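Questions I get about the Hitton plant swap

Is it really free?
Yep! You bring a plant, you take a plant. I started this in my own driveway with 7 plants and a folding chair, and last September we had 102 come through the door, so something's working.

Do I have to bring something fancy?
Please don't worry about that. Spider plant babies, a mint cutting in a jam jar, that aloe that keeps having pups — all welcome. I once traded a scruffy pothos for a hoya I still brag about.

What if I don't have a plant to trade?
Come anyway. There's a leftovers table for the last 30 minutes and anything on it is up for grabs (I've gone home with far too much from it myself).

How should I get my plant ready?
Check under the leaves for bugs. Water it the day before, so it isn't dripping all over your car, and stick a label on the pot with the name if you know it. "Green thing, likes the bathroom" is fine too.

Where do I park?
The lot behind Gokport Hardware is free after 5 p.m. If it's full, try Halari Street, one block over. Bus 142 stops right at the corner.

Can I swap pots or fake plants?
Pots, yes, as long as they're clean and have no big cracks. Fakes go on their own table, and they get snapped up fast, mostly by people with dark apartments or hungry cats.

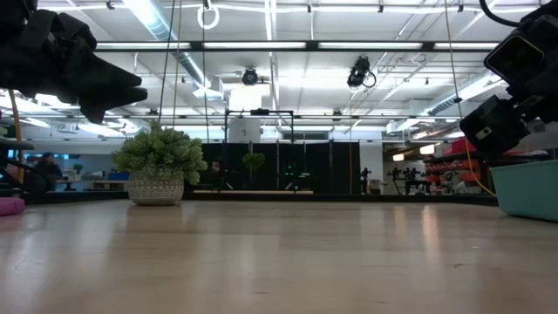 I keep a couple of fakes at home myself and I'm not sorry. Dust them with a soft paintbrush and they look good for years.

Is there coffee?
There is, a big pot of Zoëga, and it's strong. Bring your own mug if you can.

Can I bring my dog?
On a leash, sure, but keep an eye out. Lots of houseplants are bad for dogs and they're all at nose height.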